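Gretov is the valve overdrive in the Prullix range, and this section takes you from bare board to first sound. If you've just finished the soldering in section three, well done – the hard part is behind you and the fun bit starts now!

Revision note, 22/01/2018: step 7 now gives the corrected bias reading. If you printed an earlier copy, cross out the old figure and write in the new one.

## 4. Setting up and first power-on

### 4.1 What you'll need

- the finished Gretov pedal, bottom plate off
- the supplied 12 volt DC adaptor (centre negative)
- a multimeter that reads DC volts and ohms
- a small flat-blade screwdriver, plastic if you have one
- two guitar leads you trust
- a guitar and a small amp, set clean
- the Dustard valve that came in the padded tube

Leave the valve in its tube for the moment. It goes in at step 5 and you'll enjoy it more for the wait.

**Caution:** The Gretov steps its supply up to 238 volts inside the case. With the bottom plate off, that voltage is within easy reach of your fingers. Unplug the adaptor and carry out step 8 before you touch anything on the board, every single time. If you've never worked on valve gear, ask someone who has to sit with you for this section.

### 4.2 Checks before power

1. Look over the whole board under a good light. Check for solder bridges around the valve socket especially, where the pads sit close together. A stray whisker of wire between pins 6 and 7 is the most common fault we see in kits that come back to us.

2. Check that the four big electrolytic capacitors are the right way around. The stripe on each one marks the negative lead and must face the footswitch.

3. Set the multimeter to ohms and measure between the test point marked HT and the case. The reading will start low and climb as the capacitors charge from the meter. Wait for it to settle. Anything that sits below 2000 ohms means there's a short, and you should go back to step 1.

4. Turn the DRIVE, COLOUR and LEVEL knobs fully anticlockwise. Turn trimpot VR4 (the blue one next to the transformer) to the middle of its travel.

Find somewhere you can leave everything laid out for an hour or so. The pedal needs to sit steady on its back edge with the board facing you, and you'll want the meter where you can read it without twisting around. Lay the leads so they won't tug on the pedal if your foot catches one.

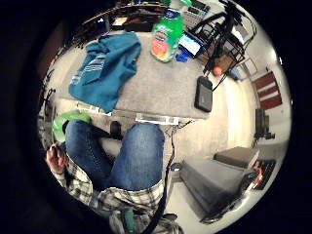
### 4.3 Fitting the valve and setting the bias

5. With the adaptor still unplugged, take the valve by the glass and line its nine pins up with the socket. There's a wider gap between two of the pins, and it matches the gap in the socket facing the input jack. Rock the valve gently from side to side as you push. It should seat with firm pressure. If a pin bends, pull the valve straight out and ease the pin back with the barrel of an empty biro.

6. Clip the black meter lead to the case before you apply power, and set the meter to a DC range above 250 volts. Put your other hand in your pocket (old habit, good habit). Plug in the adaptor. Within half a minute the heater should show a soft orange glow near the top of the valve. Touch the red probe to HT. You're looking for 238 volts, and anything within ten volts either side is fine.

 **Note:** The glow is much dimmer than people expect. Cup a bit of card over the case to shade it, and keep the card and your hands well clear of the board.

7. Move the red probe to the test point marked BIAS and let the pedal warm up for five minutes. Now turn VR4 very slowly with the plastic screwdriver until you read 26 volts. The reading lags behind the trimpot, so make a small turn and wait a few seconds before you make another. Clockwise brings it up.

 This is where the Gretov gets its feel. At 26 volts the first stage clips a little earlier on one side than the other, and that's the lovely chewy edge you'll hear when you dig in with the pick. You can go a couple of volts lower for a spittier sound or a couple higher for more headroom. Try the standard setting for a week first, though. It's a beauty.

8. Unplug the adaptor. Leave the meter clipped between HT and the case and watch the voltage fall. The bleeder resistor takes it down in less than a minute. Don't touch the board until it reads under five volts. If it stays up, the bleeder (R12) has a bad joint, and the pedal must be discharged through a suitable resistor by someone experienced with high voltages.

9. Write your HT and bias readings on the card inside the bottom plate, with the date. When you swap valves later on you'll be very glad to have them.

### 4.4 Closing up and first sound

10. Fit the insulating sheet over the solder side, then the bottom plate and its four screws. Snug is enough. The threads are cut into aluminium and they strip easily.

 **Caution:** Never leave out the insulating sheet. The bottom plate can flex under a heavy boot.

11. Plug the guitar into INPUT and the amp into OUTPUT. Keep the amp volume low. Power up the pedal, give it a minute, then press the footswitch. Bring LEVEL up until the pedal is as loud as the bypassed sound, and then add DRIVE.

12. Play! Start with DRIVE at nine o'clock and COLOUR at noon, and roll your guitar's volume back and forth. The Gretov cleans up beautifully from the guitar end, and a lot of owners leave it on the whole night.

### 4.5 If something isn't right

| What you notice | Try this |
|---|---|
| No glow from the valve | Check the adaptor polarity, then the joints on pins 4, 5 and 9 |
| Glow but no HT | Check the orientation of IC2 and the joints on L1 |
| HT reads 395 volts or more | Unplug at once. The feedback resistor R3 is open or the wrong value |
| Steady hum | Try another power outlet, and keep the pedal away from the amp's transformer |
| Ringing when you tap the case | Microphonic valve. A faint ring is normal, a loud one isn't |
| Crackle when turning COLOUR | Reflow the three lugs of the pot |

Some players fit the Sydorenko output transformer as an upgrade. It drops straight into the same holes, but its secondary wires are reversed in colour, so follow the diagram in section six and repeat steps 3 to 9 afterwards. The bias will shift by a volt or two with the new part, and it drifts again as a fresh valve settles in. Check it once more after your first twenty hours of playing.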